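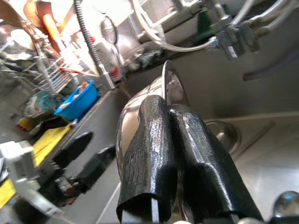

Shop Care Guides FAQ Store Locator Contact

Help > Kitchen > Stainless Steel Bowls and Cups

Washing and caring for stainless steel: your questions

Updated August 2022 by Saskia Ashby, Workville Kitchen Supply

14 comments 38 shares

These are the questions we get most often at the counter and by email. The answers apply to plain stainless bowls, cups, pots and lids. Nonstick and enameled pieces have their own page.

Do I need to wash a new bowl before using it?

Yes. New pieces often carry a thin film of polishing compound. Wash with hot water and dish soap, wipe the inside with a paper towel, and look at the towel. If it comes away gray, wash again. The Lorkance mixing bowls usually take two washes.

What should I wash with?

A soft sponge and ordinary dish soap. For stuck food, fill the bowl with warm water and a little soap and leave it for 25 minutes. Most of it will then wipe off. Skip steel wool. Bits of it can break off and rust on the surface, and people then think the bowl itself is rusting.

Why do I get white spots after washing?

Those are minerals left behind when drops of water dry. They are harmless. Dry each piece with a towel as soon as it is rinsed, or wipe the spots with a cloth dampened with white vinegar, then rinse and dry. If you have hard water you will be doing this often.

What are the rainbow colors on the bottom of my pot?

Heat tint. It comes from the pot getting very hot, often while empty, and it doesn't affect food. Vinegar takes off most of it. Heavy tint may need a powdered stainless cleanser and a second try.

Can bowls and cups be stacked in the sink?

They can, but they will scratch each other, especially if there is grit in the bottom. The scratches are cosmetic. If you care about the shine, wash one piece at a time and set it on a rack. Put knives in last or keep them out of the sink entirely.

Will stainless scratch a stainless sink?

It can leave fine marks. A sink rack or a rubber mat helps – lift it and rinse under it every day, or you will trade scratches for a stain.

Is the dishwasher okay?

For plain bowls and cups, yes. Leave some space between pieces, and keep them from touching silverware. The Zacharias cups have a brushed outside that turns dull with some detergents, so we suggest washing those by hand.

Two bowls are stuck together. How do I get them apart?

Put ice water in the inner bowl and hold the outer one in warm water for a minute or two. Twist gently and pull. Don't pry at the rim with a knife.

Can I leave salted water or tomato sauce in them overnight?

Better not. Salt sitting on the metal can cause small pits, and those are permanent. When you salt pasta water, wait for the boil and stir it in.

Do you replace dented pieces?

Not if the dent happened at home. Lastier bowls with a rim that was bent on arrival can be returned within 130 days with the receipt. Small dents don't affect use, though a lid may not fit as well.

Do you sell to restaurants?

Yes, from the November price list on. Ask at the counter or use the contact form.

14 comments Share this page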